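6 Vorführung am Tag der offenen Tür

Dieser Abschnitt ist für Personen, die das Greiferpaar an einem Besuchstag zeigen. Aufbau und Anschluss sind in Abschnitt 4 erklärt und werden hier vorausgesetzt.

6.1 Vorbereitung

1. Stellen Sie den Tisch so, dass die Besucher von drei Seiten zusehen können. Die vierte Seite bleibt für die vorführende Person.
2. Legen Sie die Tischdecke glatt auf. Falten stören beim Aufnehmen von flachen Teilen.
3. Stellen Sie den Besteckhalter in die Mitte und legen Sie einige Essstäbchen daneben.
4. Starten Sie auf dem Rechner das Programm Dultalel und öffnen Sie das Profil 47 (Besteck, zwei Hände).

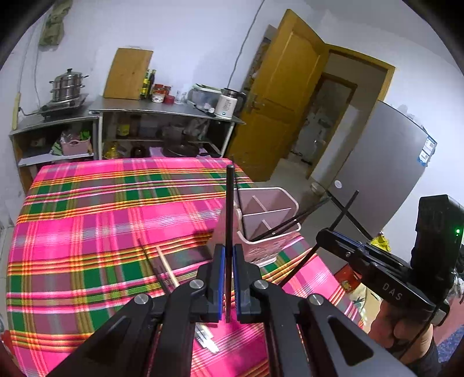
5. Warten Sie, bis beide Geräte in der Liste mit „bereit“ erscheinen. Das kann nach dem Einschalten etwas dauern.
6. Machen Sie einen Probedurchgang ohne Publikum.

Achtung: Greifen Sie nicht mit den Fingern zwischen die Backen, wenn der Griff betätigt wird. Kinder dürfen die Greifer nur zusammen mit einer erwachsenen Person halten.

6.2 Ablauf

1. Begrüßen Sie die Gruppe und nennen Sie kurz die Aufgabe: Die Stäbchen sollen in den Halter sortiert werden.
2. Nehmen Sie in jede Hand einen Greifer. Drücken Sie den Griff langsam, damit man die Bewegung der Backen verfolgen kann.
3. Fassen Sie ein Stäbchen, richten Sie es auf und halten Sie es kurz still.
4. Führen Sie es über ein Fach und öffnen Sie den Greifer erst dann. 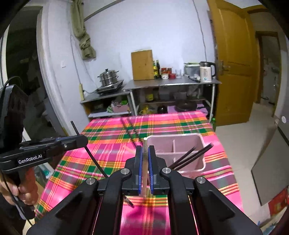
Bei der Wahl der Stäbchen haben wir in Letow verschiedene Erfahrungen gemacht. Frau Imelda Soriano, welche dort die Vorführungen leitet, empfiehlt für die hinteren Reihen ein helles Holzstäbchen. Es hebt sich zwischen den schwarzen Fingern mit den blauen Belägen gut ab, während die dunklen besser schon im Halter stehen. Achten Sie auch auf das Kabel, wenn es wie hier quer über den Tisch läuft: Es soll genug Spiel haben und darf kein Stäbchen mitziehen.

Hinweis: Fällt ein Stäbchen herunter, machen Sie ruhig weiter. Die Besucher sehen gerne auch einen zweiten Versuch.

6.3 Besucher probieren selbst

1. Übergeben Sie zuerst nur einen Greifer. Den zweiten behalten Sie in der Hand.
2. Lassen Sie jede Person höchstens 4 Stäbchen einsortieren.
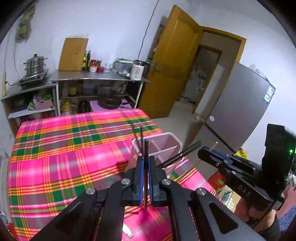 3. Danach wischen Sie die Griffe mit einem trockenen Tuch ab. Kein Spray verwenden.
4. Beenden Sie die Aufnahme nach spätestens 600 Sekunden und beginnen Sie eine neue.

Erscheint die Meldung 1087, so ist der Speicher voll. Sichern Sie die Daten laut Abschnitt 8 und starten Sie Dultalel neu. Bleibt die Meldung bestehen, wenden Sie sich bitte an den Kundendienst von Kindthorpe.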